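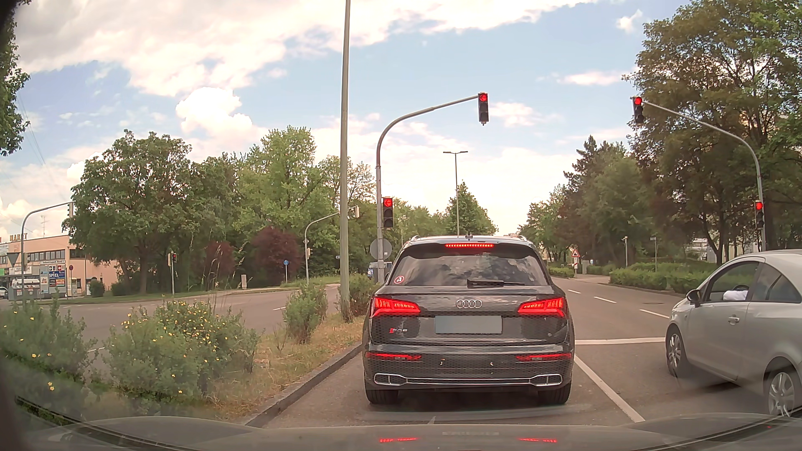 Berwyn Watkins told us at the end of his session that he had driven through junctions like these for most of his adult life and had never been asked to say what he was waiting for. He found the first fifteen minutes tiring and the rest easier, and he thought the questions about the arrow signals were the hardest to answer without a pause. We pass on his remarks because they give a fair account of what taking part involves.

The Automated Driving Group at the Sandenen Institute is seeking 100 adult participants for a study of how people and driving software judge a stop at traffic lights. The study is led by Dr Judit Kiss and forms part of the Cusgate project.

Background

Software that drives a car must decide which signals apply to its own lane, which vehicles ahead are likely to move first, and how much room to leave. Large junctions make this difficult. Several signal heads may be in view at once, some meant for other lanes and some seen from the side or the back. In the first stage of Cusgate we compared the output of our planning program, Kerekes, with the spoken judgements of a small group of drivers. The program and the drivers agreed on most plain stops. They agreed much less often where a turning lane and a through lane ran side by side, and in those cases the drivers also disagreed among themselves. The second stage will test whether this result holds with a larger and more varied group.

What participants will do

Each participant attends 2 sessions at our building in Flevel, on different days. In each session you will sit at a desk and view still pictures and short recordings of road junctions, all taken from the driver's position. You will say aloud which signal you would obey, which other road user you are watching, and whether you would be ready to move. Your voice and your eye movements will be recorded. In the second session you will also see the choices made by Kerekes for the same junctions and mark each one as acceptable or not acceptable. No driving is required, and you will not be asked to ride in an automated vehicle.

A session lasts roughly 100 minutes and includes a break of 15 minutes. The total set holds 300 junctions, of which each participant will see a part.

Who may apply

Applicants must be aged 18 or over and hold a full driving licence from any country. We particularly welcome applications from people who drive for a living, people who passed their test within the past year, and people who learned to drive outside Europe. Glasses and contact lenses may be worn. Applicants with any form of colour blindness are eligible and are asked to state this on the form, as their answers will be studied as a separate group. Employees of the Institute and members of their households may not take part.

Payment and expenses

Participants receive a gift card at the end of each session. Local bus and rail fares to Flevel are repaid on production of a ticket. Those who leave a session early will still receive the payment for that session.

Data protection

Recordings are stored under a number and kept apart from names and contact details. Participants may withdraw their data until the end of the month following their second session. The study has been approved by the Institute's ethics board, and a full information sheet is sent to every applicant before booking.

How to apply

Please request an application form from Emese Simon at the study office, stating the age group to which you belong and how long you have held your licence. Evening places are available on Tuesday only and are limited. Sessions will begin in November and continue until all places are filled. Questions about the research method may be addressed to Lucero Echeverri, and questions about access to the building to Csenge Bozsik. Both may be reached through the study office.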